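Automation at the Prernholm Plant: Notes After the First Year

Posted 4/7/23 by Ragnvald Engström

I have been employed at the Prernholm plant for the greater part of my working life, first on the packing floor and later as shift coordinator. Readers of this blog have asked me to write about the introduction of robots at our site, and I have put it off until I could speak from experience. The first full year of operation closed in December. What follows is my own account. It has been read by my manager, who asked for one correction of fact, which I have made.

Prernholm makes and packs wooden goods for schools and nurseries: sorting sets, counting rods, puzzles and the boxes they travel in. The plant has 221 employees across two shifts. Until the start of last year every set was assembled by hand. A packer stood at a bench, took pieces from open bins, checked each one and placed it in a tray. A good packer could do this while carrying on a conversation, and most of us did.

The decision to automate part of this work was announced at a general meeting in the canteen. The system, called Satti, was supplied by a firm named Fevon and was to be installed first on Line 3, which handles mixed sets of small shapes. Management stated at the meeting that no permanent position would be ended as a result of the installation during its first two years. That commitment was placed in writing and posted beside the time clocks. I mention it early in this account because it shaped everything that came after. People who are afraid for their wages do not give useful advice to engineers, and the engineers needed a great deal of advice.

The first months were slow. The arms had to be taught the pieces, and the pieces are less uniform than a catalog would suggest. Paint thickness varies between batches. A heart from one supplier sits a little higher than a heart from another. Our packers had been correcting for these differences for years without writing any of it down, and much of the early work consisted of asking them to explain what their hands were doing. Several found this tiring. One of my colleagues remarked that she had been asked more questions in a single week than in the previous ten years, and that she did not yet know whether to be flattered.

Trials were carried out at a separate table before anything was moved to the line. The pieces were set out on a board, some apart and some touching, and the arm was brought down among them. Pieces that touch each other are a particular difficulty in our trade, and a good share of the trial time was spent on them.
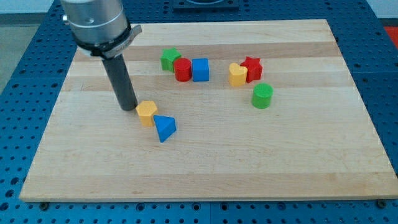 Does a packer need technical training in order to work beside the robots?

Most of our packers began with a short in-house course and learned the remainder on the job. The course lasts three days. It covers starting and stopping the cell, the meaning of the signal lights, safe entry through the gate, and the clearing of simple faults. Programming is not included, and staff who wish to learn it may apply for a longer course during paid hours.

So far 60 employees have completed the short course and nine have gone on to the longer one. I completed the short course myself and found the safety portion well taught. The portion on fault codes was delivered from a printed manual of more than 400 pages, which I would not recommend as a teaching method. The training office has since prepared a folded card with the codes we meet in practice. Most of us keep it in a breast pocket.

I turn now to what has changed in the working day.

The most visible change is in the posts themselves. Line 3 formerly had eight packers per shift. It now has two cell attendants, one quality inspector and one person who keeps the feeders supplied. The remaining four were moved to other lines or to the repair bench, which had been short of hands for as long as I can remember. Each of them was offered a choice between at least two posts. I attended those conversations as coordinator, and I can report that three of the four were content with the outcome. The fourth accepted a post in dispatch that he did not want and has applied to return.

The second change concerns the body. Packing is light work, but it is repeated all day, and sore wrists and shoulders were common on Line 3. Those complaints have become less frequent there. Other complaints have taken their place. An attendant stands and watches for long periods, and watching is tiring in its own way. After the summer the attendants asked to exchange places with the inspector and the feeder post every two hours. The request was granted, and the rotation is now part of the written schedule.

The third change is harder to set out in a report, and I would ask the reader's patience. The line is quieter in one sense and louder in another. There is less talk. When eight people stood along one bench, news passed from end to end in minutes, and a new employee came to know everyone within a week. With four people spread across a wider area and a fence between some of them, this no longer happens without effort. Our newest colleague on Line 3 told me in the fall that she had eaten lunch alone for most of her first month. I was sorry to hear it, and I had not noticed. We have since moved the break on Line 3 so that it coincides with that of Line 2.

With regard to pay, attendants and inspectors were placed one grade higher following discussions between the union and the company. Trygve Söderlund represented the packing floor in those discussions. The feeder post remained at the old grade, a matter on which the two sides still differ. My own view is that if four people rotate through three kinds of post in one shift, they should be paid alike. I have said so in the proper meetings and repeat it in this space with no intention of surprising anyone.

Output deserves a paragraph, although it is not my main interest. On the last working day of the year Line 3 packed 992 sets over both shifts, the highest daily figure in its records. The line has also had days on which the cell stood still for most of a morning while we waited for a replacement part. On those days we opened the old benches and packed by hand. Two of the benches have been kept for this purpose at the request of the packers, and I would advise any workplace in a similar position to do the same. Skill with the hands fades when it is not used, and our newer colleagues have asked to practice.

A further matter is the record of each person's work. The Satti system notes the time of every stop and the name of the attendant who cleared it. In the early weeks these lists were printed and hung by the supervisor's office, where they were read as a ranking. The union objected. Under the present agreement the lists may be used for maintenance planning and may not be used in personal reviews. The names are removed after two weeks. I consider this a fair arrangement, and I would have preferred to see it settled before the system was switched on.

A second installation is planned. The company has named the project Pronum, and it will concern the packing of finished boxes onto pallets on Lines 1 and 2. This is heavier work than anything on Line 3, and there is more support for the change among those who do it. At the first information meeting the questions were mostly practical: where the fence would stand, which door would remain open, and whether the pallet wrapper would be moved away from the draft. Employees from both shifts will sit in the planning group from the beginning. On Line 3 they were brought in after the layout had been drawn, and two posts had to be relocated at some expense.

I have been asked whether I would have voted for the robots had there been a vote. I would have voted in favor, with the written commitment on jobs as a condition. That commitment expires at the end of this year. Talks on its renewal are under way, and I will write again when there is a result that I am permitted to share.

Comments are open to readers at other plants. I am particularly interested in hearing from sites where job rotation has been in place for longer than ours, and in how the posts are graded there.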